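Toniseo hand-held gripper paper, anyone buying the 98 percent?

okudix_fan
2018-12-20
They trained on 3,878 hand-held demos and claim 98 percent on picking up cups and bottles. No robot used for collection. I don't buy it. The test was run on 2 tables, and I can't find how they chose them.
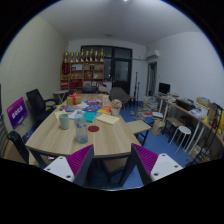 My other gripe is the fisheye view. It takes in the whole room, so the policy could be learning the room and ignoring the cup.

catacutan
Disagree. Clutter is what you want in training. Our Arnari setup used a bare bench and fell apart in any other room.

okudix_fan
Fine, but then test in a new room. They didn't.

gripnotes
Appendix has 3 new rooms. No success rate given for them, though.

okudix_fan
So the one number I want is missing.

catacutan
I'd still try it before calling it junk. Code is due in April.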